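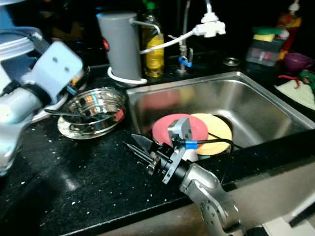 ## Cocina compartida: fregadero, encimera y vajilla

Nota técnica para residentes y usuarios del edificio Genton. Sustituye a la hoja plastificada que colgaba junto al escurridor, redactada antes de la reforma y con instrucciones para una encimera que ya no existe.

### Encimera

La encimera es de granito negro moteado. El granito tolera bien el calor moderado y la humedad, pero el sellado de la superficie no tolera los ácidos ni los desengrasantes fuertes. No debe usarse vinagre, zumo de limón, antical ni lejía sin diluir. Para la limpieza diaria basta un paño de microfibra humedecido con agua templada y unas gotas de jabón neutro, seguido de un paso en seco.

El moteado claro disimula las migas y los restos de cal. Conviene pasar la mano por la superficie antes de darla por limpia, sobre todo en la franja entre el fregadero y la pared.

Prueba de sellado: se deja caer una cucharadita de agua sobre la piedra y se espera. Si a los 12 minutos la gota conserva su forma y no ha oscurecido la zona, el sellado está en buen estado. Si aparece una mancha oscura, hay que avisar a Định Lý, que lleva el mantenimiento de la planta. La próxima revisión general está prevista para agosto.

### Fregadero

La cubeta es de acero inoxidable con acabado cepillado. Se frota siempre en el sentido del cepillado, con la cara blanda de la esponja. La lana de acero queda excluida: deja partículas que se oxidan y producen puntos marrones que luego se atribuyen, sin razón, a la calidad de la pila.

El borde delantero es redondeado y acumula agua en la junta con la piedra. Se seca al terminar. El producto de limpieza para acero está en el armario inferior — envase Tromier, etiqueta gris — y se aplica una vez por semana, nunca sobre el granito.

### Vajilla

Los platos de colores se lavan a mano. Pueden dejarse un momento de canto en la cubeta, apoyados uno contra otro, como están el rosa y el amarillo claro, siempre que no haya agua estancada en el fondo. Apilarlos en plano retiene la grasa entre el reverso de uno y el anverso del siguiente, y obliga a lavar dos veces la misma cara.

Orden recomendado:

1. Vasos y piezas con poca grasa.
2. Platos de color, por las dos caras.
3. Cubiertos y cucharas de servir.
4. Cuencos metálicos y platos grandes.
5. Sartenes.

El cuenco de acero brillante y el plato ancho plateado se secan a mano. Si se dejan escurrir al aire, el agua de la zona marca cercos en el pulido. Las piezas se guardan por separado; encajadas en húmedo hacen vacío y cuesta soltarlas.

La cuchara de mango negro no debe quedar en remojo. El mango se lava aparte y se seca enseguida, con atención a la unión con la pala. Tampoco se deja atravesada sobre un cuenco al borde de la pila: basta un roce con la manga para tirarla.

### Filtro de agua

El filtro cilíndrico gris del fondo de la encimera se utiliza solo para agua de beber y de cocinar. No se enjuaga vajilla con agua filtrada. El cartucho Zistis tiene una vida útil declarada de 3,000 litros o 9 meses, lo que se cumpla antes. La fecha de instalación se anota en la libreta del armario y la lectura la toma Huệ Đào.

Tres indicaciones sobre su uso:

- El tubo blanco enrollado en la base debe conservar sus vueltas amplias. Un pliegue cerrado reduce el caudal y acaba agrietando la pared del tubo.
- El mando rojo no se toca durante el uso normal.
- Tras una ausencia larga se dejan correr 2 litros antes de beber.

Cualquier goteo en la conexión superior se comunica el mismo día. No se aprieta con herramienta — las roscas son de plástico y la pieza de recambio tarda en llegar.

### Botellas y tapas

Las botellas que se dejen junto al filtro tienen que llevar etiqueta legible con el contenido. Un líquido amarillo en una botella de plástico puede ser aceite o lavavajillas, y el color del tapón no sirve como identificación. Las botellas sin etiquetar se retiran al armario inferior hasta que alguien las reclame.

Las tapas de plástico translúcido se guardan en vertical en el cajón ancho, no sobre la encimera. Hay más tapas que recipientes desde la primavera. Se ruega revisar en casa los envases prestados, en particular los cuadrados del juego Thygesen.

### Pendiente

Queda por sustituir la junta de silicona del lado izquierdo de la cubeta. El trabajo exige mantener la zona seca durante una noche completa, de modo que el fregadero se cerrará a las 20:00 y volverá a estar disponible a las 8:00. El aviso se pondrá en la puerta con antelación. Durante el cierre puede usarse la pila de la lavandería, que solo tiene agua fría.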